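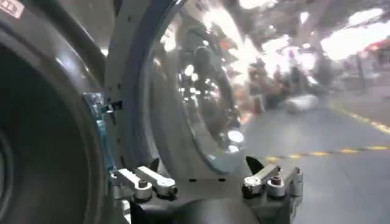 Door Cycle 337: What Happened in the Laundry Cell

The laundry cell at Corkthorpe was built to run 700 door cycles without a person stepping in. It stopped at 337. Apinya Boonchu ran the test for Flokallow and wrote the fault report, and she agreed to go through it with us one morning in April.

The task is plain enough. A robot opens the dryer, holds the door with one arm, and moves clothes between a basket and the drum with the other. "The holding arm has the boring job," Boonchu said. "It keeps the door where it is until the other arm is out. So most of our attention went to the other arm, the one handling cloth."

On cycle 337 the holding arm let go of the door while the loading arm was still inside the opening. The door swung back and struck the forearm. The loading arm kept going for two seconds before it stopped, and by then it had bent a finger linkage on its own gripper and scratched the door rim. No one was inside the marked area.

Boonchu was at the desk. "I heard it first. It's a flat sort of knock. I hit the stop button, but the log says the arm had already quit by itself, so I can't take credit."
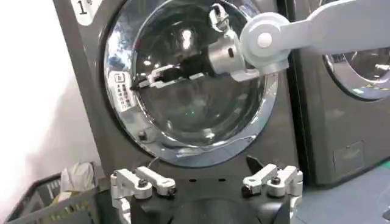
Two seconds is a very long time for an arm to keep pushing, one engineer wrote after reading the first draft of the report, and the loose grip should have come second in it.

Boonchu agrees and changed the order. "The grip failing is a fault. The other arm not knowing is a safety problem. I had them the wrong way around."

The grip fault came down to a screw. One of the linkage bolts on the holding gripper had backed out far enough for the finger to shift under load. The gripper reported that it was closed, and it was. It had closed past the rim. The software checked finger position once, at the moment of closing, and never looked again.

"We were asking whether the fingers had shut," she said. "We should have been asking whether there was still a door between them."

The delay had a separate cause. Each arm had its own contact limit, set at 20 newtons, but the loading arm ignored contact while its hand was inside the drum. Wet clothes snag, and early in the project that had caused a lot of false stops. A technician at Zupan had added the exception as a temporary setting, with a note. The note was still in the file when the arm was hit.

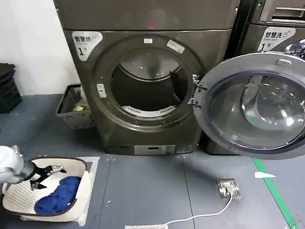 What was changed

The drum exception is gone. The contact limit now applies everywhere, and the arms share a single stop, so a fault on one halts both. Finger position and motor current on the holding gripper are read for as long as the door is held. If either one moves outside its range, the loading arm freezes where it is. It does not try to back out.

That last point was argued over. The Grovosley group wanted the arm to withdraw on its own. Boonchu did not. "If the door is coming down on it, pulling back drags the gripper across the rim. I would rather have it stuck and a person walk over."

The bolts have thread locker on them now and are checked with a torque driver at the start of each shift. She has asked for a paint mark across every bolt head as well, so a turned one can be spotted without tools. That request is still open.
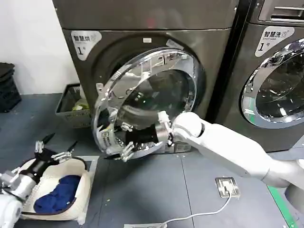 Right gripper on the dryer door, left gripper over the basket.

The count went back to zero after the repair. Boonchu would not give a date for finishing the 700. False stops are up again, mostly from sleeves and towels catching, and each one has to be cleared by hand.

"It's slower and people complain to me about it," she said. "They can keep complaining. I'm not putting the exception back in."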